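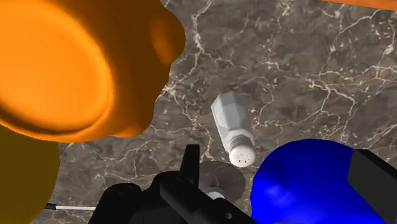 Slide 1. Veined marble countertop, computer rendering.

Sealing natural stone: what to test, what to write down
Speaker notes, Halina Szewczyk
Coltside training room, 19 Nov 2018

Slide 1
Leave the title up while people sit down. Introduce self and Lech Czerwiński, who is running the sample table. Running time is 50 minutes with questions at the end. Handout has the test sheet on the back page.

Scope: interior countertops, marble and limestone. Granite only where it comes up. No exterior paving, no engineered quartz.

Slide 2. Two kinds of damage
Define terms before going further. A stain is a substance held in the pores. An etch is a change to the surface itself, caused by acid reacting with calcite. Lemon juice, vinegar, wine and many bathroom cleaners will etch marble.

Penetrating sealer slows staining. It does not stop etching. Say this twice. Most of the callbacks in the Clirkcombe job were etch marks reported as sealer failure.

Slide 3. Veins
Veins are mineral-filled fractures or bands of different composition. They can absorb at a different rate from the stone next to them. A single test spot in the middle of a slab tells you very little. Test on a vein, next to a vein, and near the sink cutout if the slab is already installed.

Pass the two offcuts around now. Ask for them back before slide 6.

Slide 4. Water drop test
Clean the surface with neutral cleaner and let it dry fully. Overnight is better than an hour.
Place 3 drops at each test location.
Start the timer. Read at 5 minutes, then at 15, then at 30.
Wipe and look for darkening under side light.

Darkening at the first reading: absorbent, seal before use. Darkening at the last reading only: moderate, seal and retest. No darkening: do not apply sealer. Product that cannot enter the stone dries on top as haze.

Slide 5. Clirkcombe results
Table is from Oliwia Nowakowski's site records, 189 test locations across the apartment block. Point to the column for honed finish. Honed slabs darkened earlier than polished slabs from the same supplier. Do not claim this holds for all marble. The slabs came from one quarry run and the polish was done in one shop.

If someone asks about oil: it was tested on offcuts only, and those figures are not in the table.

Slide 6. Application
Order of work:
Mask cabinets and metal trim.
Apply a thin, even coat with a lint-free cloth.
Keep the surface wet for the dwell time on the label.
Remove all excess before it dries.
Buff with a clean cloth.
Second coat only if the label calls for it or the retest shows darkening.

The step that goes wrong is removal. Work in sections small enough to wipe off in time. Haze from dried sealer can often be loosened by rewetting with the same product and buffing at once. Try a small area first.

Collect offcuts.

Slide 7. Records
Show the sheet. Fields: slab number, finish, test locations marked on a sketch, readings, product and batch, coats, name of applicator. Sheyla Escobar's version adds a line for the cleaner used before the test. Use that version from now on. Residue from a waxy cleaner will bead water and give a false pass.

Slide 8. Handover to the owner
Neutral cleaner, soft cloth, blot spills instead of wiping. Boards under citrus and tomatoes. No vinegar. Repeat the water test once a year and reseal on the result. A fixed interval printed on a card gets followed whether the stone needs it or not.

Maja Duda has the owner leaflet in English and Polish. Copies by the door.

Slide 9. Questions
Likely ones: color-enhancing sealers (separate session in August), poultice recipes (page 2 of handout), food contact (go by the product data sheet, after full cure). Lech takes anything on honing out etch marks.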